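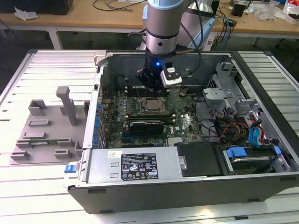 Chapter 5
Taking Out and Storing the Processor

What this chapter covers

Opening a desktop tower and finding the main parts
Clearing the way to the processor socket
Lifting the processor and setting it down safely
Labeling and storing parts between jobs

Before you begin

You should have finished Chapter 2, which deals with static electricity, hand tools and the parts log. Keep a copy of the log sheet next to you. The exercises were written for the training benches at the Trildale repair shop, but any steady bench with good light will do.

5.1 Laying out the case

Shut the computer down, unplug the power cord, and hold the power button in for a few seconds. Remove the side panel and lay the tower on its side with the opening facing up. Work is easier in this position, and loose screws stay where you can find them.

Take a minute to look before you touch anything. The motherboard is the large board that fills the middle of the case. The power supply is a metal box with a printed label that lists its voltages and current limits. Colored wires run from it to the board and the drives. In many factory-built towers the drives sit in a metal cage and slide in and out on plastic rails. Blue plastic on these machines usually marks something you are meant to press, pull or slide.

Expansion cards, such as a graphics card, stand in slots near the rear wall. A large card can cover a good part of the board. You do not have to remove it if your hand has a clear path to the socket, but take it out if you find yourself reaching over it at an angle.

Move cables to the side and do not pull on them. If a cable has to come off, grip the plug and write down where it was connected.

5.2 The socket

The processor sits under the cooler, which is the largest single item on most boards. Coolers are held by screws or by clips. Loosen screws a little at a time, working corner to corner. If the cooler does not lift, the thermal paste has probably stiffened. Twist it gently left and right until it lets go. Never pry it up with a screwdriver.

With the cooler gone you will see the metal cap of the processor inside a retention bracket. Wipe off the old paste with a lint-free cloth and a little isopropyl alcohol. Do this while the bracket is still closed. Paste that falls into an open socket is very hard to get out.

Press the lever down, move it away from its catch, and let it rise slowly. Keep a finger on it - the spring is stronger than it looks. Raise the bracket. Find the small mark on one corner of the processor and note which corner of the socket it points to.

Hold the processor by two opposite edges and lift straight up. Do not touch the underside. Depending on the type, the fine pins are either on the processor or in the socket, and in both cases a bent pin can mean a dead machine.

5.3 A place for every part

More processors are damaged on the bench than in the case. They get slid under a manual, knocked onto the floor, or set down on grit. Decide where the part will go before you lift it.

A good holder is flat and does not move when bumped. It should support the processor by its edges and leave enough room for your fingers on two sides.

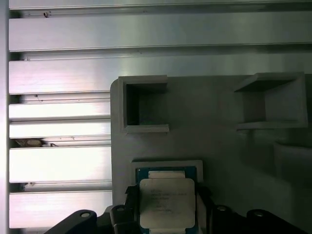
Holders can be bought, molded or printed. The Girnow pattern used in this course takes one processor per frame, and a wall panel keeps the frames off the work surface. Whatever you use, check the fit with a scrap processor first. A frame that is too tight will tempt you to push, and one that is too loose will let the part tip.

Keep the area near the holder clean. Bits of paper and dust collect in grooves and seams, so brush these out at the start of each session.

For storage overnight or longer, move the processor to a closed antistatic tray. Write the log number on the tray, never on the part. At the Jimotberg parts room, one missed label led to 220 trays being opened and checked by hand.

Log entry, sample

Item: 423
Part: processor
Removed from: desktop tower
Corner mark: noted, see sketch
Condition of pins: straight
Stored in: closed tray

Key terms

Retention bracket: the hinged metal frame that presses the processor into its socket.
Heat spreader: the metal cap on top of the processor.
Substrate: the thin board that carries the chip and its contacts.

Section 5.4 covers putting the processor back and applying new paste. Leave the case open and the bracket raised if you are going straight on to it.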